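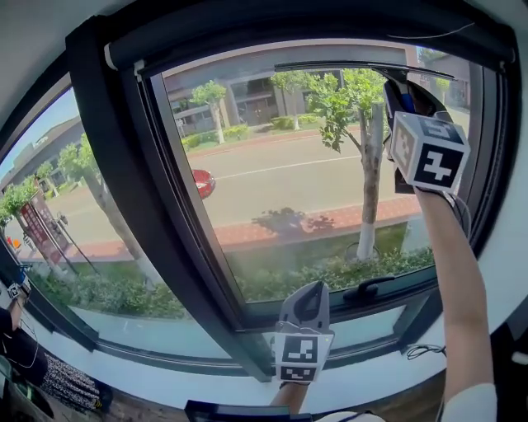 Drilance facilities and front office, monthly meeting
Minutes, February

Start: 9:10, after a search for chairs.

1. Previous minutes
Approved. The word "synergy" was struck from item 4 by general request.

2. Window work and the hand-held grippers
The window crew reported on the recording work for Cestine, the system meant to open, close and latch our windows by itself one day. Until then, people do it with grippers so that the machine can learn how. The target is 2,000 recordings, of which 1,000 are done.

The crew noted that opening a window used to be something they did on the way to something else. It is now a job with a shift pattern. Shoulders are sore from reaching for the top rail. Agreed: turns at the high positions are limited to 3 in a row, then swap to handles.

Reception asked who opens the windows when it's stuffy and no recording is planned. The answer was "anyone, with their hands." To be put in writing, as two people had been waiting for permission.

3. What happens to the jobs
Kazemi, our contractor for the rollout, has sent a slide saying staff will be "freed for higher-value tasks." The meeting asked for a list of the tasks. None was attached. The evening lock-up round is the job most affected – it carries a paid half hour, and the people who do it would like to keep the half hour. Management will reply before the next meeting and was asked to use numbers.

4. Ostadon floor scrubber
Still stops at the mat by the stairs. Cleaning staff now walk in front of it and lift the mat, so the scrubber has gained an assistant. Agreed: move the mat.

5. Any other business
The training room is booked for recordings through the end of the month. Lunch-hour language class moves upstairs. The kettle does not.

Closed: 10:05.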